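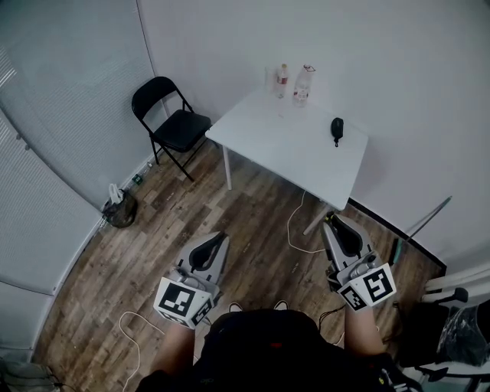

Ollport, Apr 30, 2025

For our spring project Xiaoqing Cao and I looked at how a very small room gets used once people start putting their things down in it. We called it the Arango study, after the building, and I have to say I grew fond of that plain little room with its white walls and plank floor!

The white table against the back wall gathered things first – two water bottles toward the back, a small black pouch nearer the front. The black folding chair stands beside it, and the floor near the corner took the rest, a small bag that looks dark among it. We had expected the chair to fill up before the floor did, and our survey (35 students answered it) said much the same, so Kiros Tsegaye suggested we ask people about hooks and shelves as well. I'm so glad we did, because those answers turned out to be the friendliest part of the whole project. 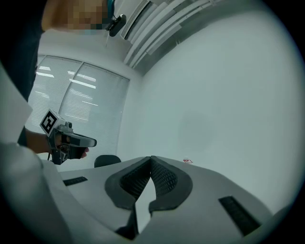

Would a second table help in a room this small?

It would take up too much of the floor, so we suggest a narrow wall shelf and a row of seven hooks by the door.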